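Atieno Massawe has asked me, politely, not to talk to the robot. It cannot hear me, she says, but I am putting her off.

She is on the thirteenth attempt of the morning. An attempt, at Kamthorpe, is called an episode, and an episode is any stretch of time in which someone steers the two arms through a small chore while a computer writes down every joint angle and everything the cameras see. String enough of them together and a program can, in theory, learn to do the chore itself. In practice you mostly get a program that has learned to hesitate exactly like Atieno.

The project is named Stollen, after a cake that was in the room when the paperwork was due. Its ambitions are domestic. Stollen is supposed to fetch things out of trays and put them back into trays, and after two years it is getting quite good at trays.
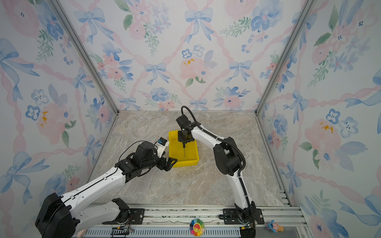 The wallpaper was a decision. Early recordings were made against bare white board, and the program they produced went to pieces whenever it met a wall with anything on it. So Atieno went to a decorating shop in Stultby and asked for the busiest roll they had. Bows, peonies, ribbon, the lot. "I wanted something a grandmother would find a bit much," she says. The marble floor came in February, for the same reason, and people have been putting toys on the rail ever since. She has stopped asking who.

What surprised me was how much of the job is throwing things away. A good operator makes mistakes, and some of those are worth keeping – a fumble followed by a tidy recovery is gold. A fumble followed by a sigh and a restart is not. Her colleague Mutiso reviews each batch in the afternoon and strikes out the sighs. On a poor day four episodes survive.

I was allowed to try. Steering two arms at once is like patting your head and rubbing your stomach by mail. My left gripper closed on air, my right leaned on the rim of the tray, and Atieno reached past me and pressed the key that marks an episode as unusable. She did it without looking, the way other people switch off a lamp.

Then she took her seat back, flexed her fingers and started on the fourteenth.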